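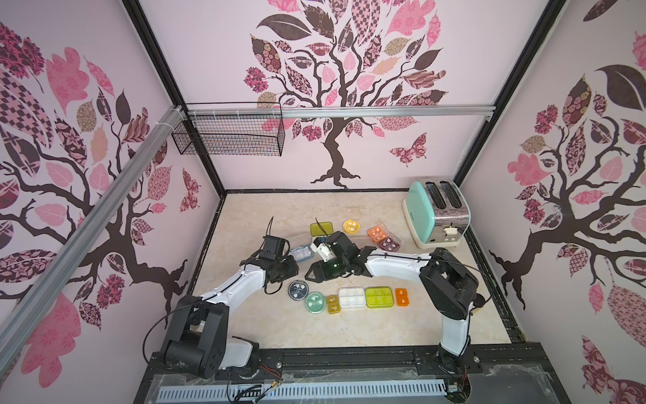 Karemell Printed Wall Panels, Tree and Butterfly Series

Product code: 641
Manufacturer: Citent Interiors
Page updated: January 25, 2021

Karemell panels are printed decorative wall coverings supplied as flat sheets and intended for interior use. The Tree and Butterfly Series is offered to schools, clinics, libraries and public waiting areas, and is sold by the panel. Orders may be placed by institutional and private customers on the same terms.

Design

The series carries a pale pink ground with large stylized trees in dark brown. Leaves are filled with checkerboard, floral, paisley and plaid patterns in pink, mauve, rose and tan. Patterned butterflies appear beside some of the trees. The artwork was prepared for Citent by Mitali Rathnayake and is licensed for use on wall panels only.

Each tree is drawn to stand alone. Adjoining panels do not need to be matched at the seam, and a room may be finished with a single panel or with several. Customers who require a continuous repeat should consult the Sinard range.

Sizes and Supply

Panels are cut to order from the customer's drawing. Drawings should show finished width and height, the position of outlets and switches, and the direction in which any door opens. Citent does not accept dimensions by telephone.

Minimum order: 2 panels
Maximum order without prior agreement: 100 panels
Time from approved drawing to dispatch: 7 working days
Finish: matte
Edges: square cut, unframed

A printed color sample is sent with every quotation. Colors on a screen may differ from those on the finished panel, and approval must be given against the printed sample. Cut panels cannot be returned on grounds of color once the sample has been approved in writing.

Surface Preparation

Walls must be sound, dry and free of dust. Old wallpaper should be removed in full. New plaster must be allowed to cure as directed by its manufacturer. Gloss paint should be sanded and wiped down before any adhesive is applied.

Panels may also be mounted in a frame. The frame should support the panel along its full height. Screws must not be driven through the printed face.

Color Samples and Small Parts

Sample chips and the fixing pins ordered with frame-mounted panels should be kept together until installation is complete. Any small lidded container is suitable. Pins are not supplied with adhesive-mounted orders and must be requested on the order form.
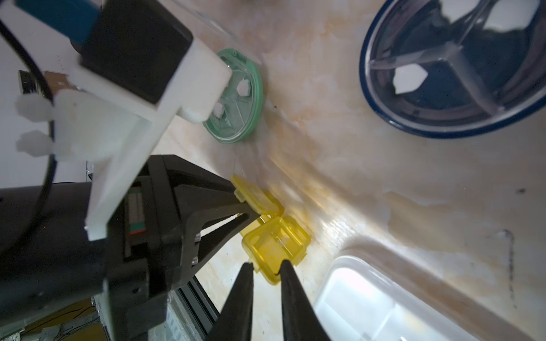

Small hinged box in clear amber plastic, lid open.

Replacement pins are available under the same product code. Please quote the original order number.

Cleaning

Dust with a dry, soft cloth. Marks may be removed with a damp cloth and mild soap, working from the edge of the mark toward its center. Solvents, bleach and abrasive pads will damage the print and void the warranty.

Ordering

Orders are handled by Bhattacharjee Contract Supply, the appointed distributor for the Karemell and Sinard ranges. Quotations remain valid until the end of May. Delivery is charged by destination and is shown separately on the quotation. Damage in transit must be reported before the panels are installed, and the original packing must be kept for inspection.

Related products: Sinard Continuous Repeat Panels; Karemell Edge Trim; Karemell Panel Adhesive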